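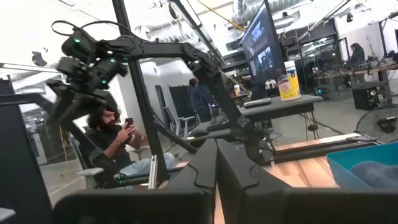 La holgura entre dedos de una pinza debería medirse al empezar cada turno, antes de cargar ningún programa. En la célula de Rarport la comprobamos cada 30 días y me parece un intervalo mal elegido. Los dos dedos negros convergen en una V estrecha, con las puntas redondeadas y algo entalladas; entre ellos se ve una franja del tablero de madera clara, y esa franja sirve de referencia si se mira siempre con la pinza en la misma apertura.

Chang-ho Cho defiende el plazo mensual por coste. Su cálculo omite el recentrado: en marzo dedicamos más de 20 minutos a cada uno, con el par de apriete repetido en los 2 tornillos de cada dedo. Una lectura con galga ocupa bastante menos.

Tampoco comparto que los pilotos verdes de las articulaciones basten para dar el brazo por bueno. Informan del accionamiento; el desgaste de la punta queda fuera. Propongo anotar la holgura en la hoja de turno y revisar el plazo a los seis meses.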